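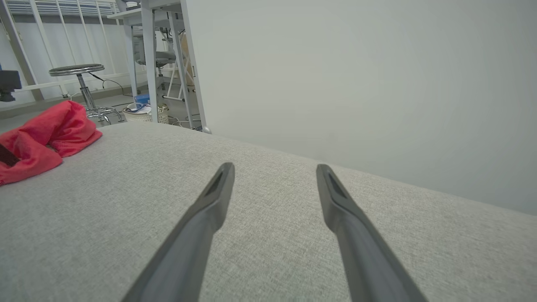 Can you visit the Livorar upholstery works without booking?
Only on the open day, and that's once a year. Rest of the time it's groups by appointment, and you have to email weeks ahead.

Went this year, writing it up fast before I forget. Posted February 14, 2025, visit was the open day just gone.

Getting there. Sundmont is one long street and a river. Train station at the wrong end, so a 25-minute walk if you miss the shuttle, and we missed it. Parking is in the field behind the works, $5, cash, very muddy. Wear boots. I wore sneakers.

Doors at nine. Line was already past the gate by quarter to. They let you in by groups of 16, each with a guide who has worked on the floor, ours did cutting for years and talked really fast, which suited me. Ear plugs from a bucket. You only need them in the frame shop.

Frame shop first. Kiln-dried beech, stacked almost to the roof, smells great. Corners are glued and doweled, then a block screwed behind each one. Guide had us lift a finished frame from one front leg to see if the other front leg came up with it. It did, right away. Apparently on a cheap sofa it lags. I went home and tried it on mine and it lags.

Webbing and springs next. Two ways of doing it here, the zigzag springs on the regular range and hand-tied coils on the top one. A hand-tied seat takes one person most of a morning. We watched one row get tied, eight knots to a spring, and then time to move on. Would of stayed longer. The zigzag bench is so much quicker it's almost boring.

Cutting room was the part I came for. Long tables, fabric rolled out in layers, paper patterns pinned on top. Most of the cloth comes from Stuten, a mill a couple of valleys over, and they keep around 700 rolls on the racks. Heathered grays, oatmeal, a lot of green this year. Guide said plain weaves are easy and stripes are what keep people up at night. Any pattern has to run down the back, over the seat and down the front without a jump, so a striped sofa eats way more cloth than a plain one the same size.

Bit about rub counts, since I always wondered. They have a machine that rubs a disc of wool on the sample in a figure and the number on the label is how many rubs it took before threads broke. It clicks up by itself in the corner, they stop every 1,000 and look with a lens. Asked what's good for a house with two kids and a dog. Answer: don't shop by the number alone, a tight weave with a flecked yarn hides more than a tough one in solid navy. Also pilling is a separate test. Didn't know that.

Sewing. Loud but not ear plug loud. Nobody minded us standing close. Double seams on anything you sit on, single on the outside back. Zippers go at the back of the cushion and they don't want you opening them, the zipper is for getting the foam in, not for laundry. I have washed mine. Oh well.

Filling station after that. Foam core, fiber wrap, then a feather jacket if you pay extra. There was a bench with three cushions open to sit on, and people sat there a LONG time. Feather one looks messy after one person. The foam with fiber wrap was my pick and it's the cheapest of the three.

Lunch. Domínguez had the food truck in the yard, pork sandwich and a cup of bean soup for $12, very good, slow line. Go at 11:30 or go at two. Nothing in between.

The shop. Ends of rolls by the yard, seconds, swatch bags. Everybody piles in here after the tour so maybe do it first if they'll let you. Got three yards of a gray Stuten weave with a tiny flaw near the selvage, 70 percent off, plan is to redo the window seat. Card machine was down for a while, bring cash for this too. Footstools gone by noon.

Things I'd do different:
Take the early train
Measure the window seat BEFORE going
Boots

Not great for small kids, there's nothing for them to do and a lot of staples on the floor. Strollers not allowed past the cutting room. Bathrooms are by reception only, one set, plan for it. The stairs to the pattern loft are steep and there's no elevator, but the guide brought a couple of the old paper patterns down for a woman in our group who couldn't climb, and she got a better look then the rest of us.

Tour is about two hours with the shop. Free, with a donation box by the exit for the town swimming pool. They run a smaller thing in August, just the shop and the frame yard, no tour. Might go for the footstools.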